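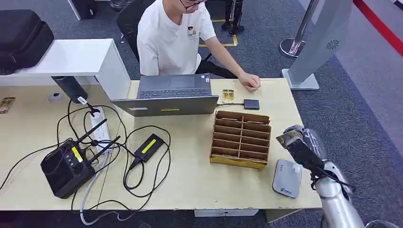

Attachment 1: head camera view, desk 4, arm over the gray device, operator at the laptop.

Ticket: Head camera and gripper data out of step in recorded examples
Project: Lullness (desk sorting set)
Site: Trommont, demo floor
Opened by: Rónán Ó Ceallaigh
Opened: 10th January
Priority: Normal
Status: Resolved, one item carried over

Problem

When I play back examples from desk 4, the gripper log runs ahead of the head camera. The log says the fingers have closed while the video still shows them open. At the start of a session the gap is too small to see. By the end it is plain to anyone.

The set has 2,196 examples so far. I don't know yet how many are affected. The training run from last night learned to close early and missed the cardboard piece on most tries, so I have stopped it.

Setup

Arm on the right side of the desk, operator sitting across from it with the laptop. The task is to pick up a cardboard piece and put it in one of the compartments of the organizer. Recorder is Jasum, same build we have had since October. Camera and arm both go through the router on the desk.

Tried so far

Restarted the recorder. No change.

Restarted the arm controller. The gap went away, then came back during the next session.

Swapped the network cable to the arm. No change. Left the new one in.

Recorded with the arm parked and only the gripper opening and closing. Gap still grows, so it is not the arm motion.

Reply from Jasum support

Please send the session header from one good example and one bad one. Also check whether the time service is running on the laptop and on the arm controller. If one of them has lost it, each will keep its own time and they will drift apart. A restart sets the controller clock once at boot, which would fit what you are seeing.

Update from Rónán

Headers attached. The time service was running on the laptop. On the controller it was installed but turned off. I turned it on and recorded 8 test examples across a long session. Camera and gripper agree in the first and in the last.

The setting was lost when we moved the controller over from the Gallagher bench. The image we used there has the service off by default. I have changed the image.

What to do with the old examples

Jasum support says the drift is steady, so the gripper times can be corrected from the session header as long as the controller was not restarted partway through. I ran the fix on three sessions and checked the playback by eye. Two came out right. The third has a restart in the middle and the second half is still wrong.

Sessions with a restart are being left out. The rest will be corrected and kept. The raw files stay where they are, and the corrected ones go in a new folder with the same session names.

For operators on this desk

Before the first example, open and close the gripper once in view of the head camera, then play it back. If the log and the video don't match, don't record. Add a note here with the session name.

If you restart the controller for any reason, end the session first and start a new one.

Carried over

The recorder gives no warning when the two clocks disagree. Asked Jasum for a check at session start. They have logged it as a request, no date given. Leaving this item open under my name.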